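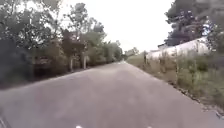 A narrow asphalt road with trees growing close to the edge.

What is a road made of?

Most gray roads are made of asphalt. Asphalt is a mix of small stones, sand and a sticky black material called bitumen. Bitumen comes from oil. It works like glue and holds the stones together.

Workers heat the mix so it is soft enough to spread. Then a heavy roller presses it flat. New asphalt is very black. Sun and rain turn it gray over the years.

Under the asphalt there are layers of crushed rock. They carry the weight of cars and trucks and let water drain away.

Why do some roads have no lines?

Busy roads need painted lines to keep cars apart. Small country roads often have none. Drivers slow down and move over when they meet.

Why does a road look thinner far away?

Things look smaller when they are farther from you. A road can be just as wide at the far end, but your eyes see its two sides come together. Artists call the place where they seem to meet the vanishing point.

Words to know
Bitumen: the sticky part of asphalt
Pavement: the hard top of a road

Page updated 12th September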